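The owner of the Pruswood bakery in Jalumport starts her oatmeal bars at 4 in the morning, before the bread goes in. She has made them for 11 years and sells 38 trays in a normal week.

"I started with my aunt's recipe, and it was too sweet," she said when we spoke in the back of the shop. "I took out half the sugar and put in chopped dates. Then I had to fix the texture, and that took most of a winter."

The fix was to toast the oats first. She spreads them on a dry sheet pan and gives them 12 minutes at 308 degrees, an odd number she got from an old oven with a dial that stuck. The new oven is digital and she still sets it to 308.

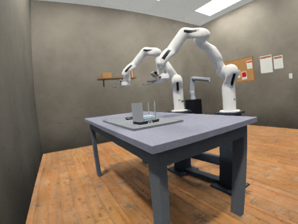
She buys her dates from Peñalver, a small importer, and won't use the pre-chopped kind. "They're rolled in flour so they don't stick together. I want them to stick – that's what holds the bar."

The rest is butter, one egg per pan, salt, and a spoonful of tahini. She tried peanut butter for a while but too many customers had kids with allergies. Walnuts are optional at home. In the shop she leaves them out.

Her advice for home bakers is mostly about waiting. The bars should cool in the pan for at least two hours, and she cuts them cold with a long knife. "People call me and say they crumbled. I ask when they cut them, and it was after ten minutes."

A second flavor, with dried sour cherries and orange peel, goes on sale in April. She will also supply the Ikitz coffee counter near the ferry, starting with 39 bars a day. She has not decided on a price yet. "Butter went up again," she said. "Ask me next month."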